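Speaker notes – student robotics evening, 11 November 2022
Talk: What the Moya team learned from picking up a dish

Opening. Say who we are: the after-school robotics club, second year running. Moya is the team name, Grema is the name of our control program. Say that early, people mix them up.

Slide 1. The task. The arm picks up a shallow dish by the rim, moves it across the mat and sets it down. One gripper, two fingers. Mention that we started with foam blocks in February and thought dishes would take a week.

Slide 2. Why a rim is hard. A block gives you two flat sides. A dish gives you a thin raised edge, and the fingers have to come down on either side of it. Too high and they close on air. Too low and they push on the table. Hold up the spare dish and show it with thumb and finger.

Slide 3. How we ran it. Students drove the arm by hand first and saved each run. We have 2,637 saved runs. Each one is 40 seconds or less. Bartosz Tomaszewski wrote the script that sorts them, so send questions about file formats to him.

Slide 4. What went wrong. The mat moved. It crept a little every session and we blamed the code for two weeks. Tape on all the corners fixed it – cheap tape, replaced when it curls. We threw out 290 runs from before the tape. Pause here, the parents usually ask if that hurt. It did.

Slide 5. The approach. Leave this one up while talking. Point to the fingertips over the rim of the green dish. Explain that this is the part where new drivers rush.

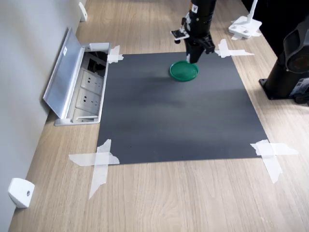
Falex, from the Zumness team, wrote after our practice talk that they would slow the arm down over the last stretch and leave the rest of the path alone, and that their own drivers got better when they stopped trying to finish fast. Read that out if there is time. We have set a speed limit near the mat but have not tested it enough to show results.

Slide 6. Next. Deeper dishes, then two dishes at once. Sign-up sheet is by the door. Take questions, 4 at most, then hand over the microphone.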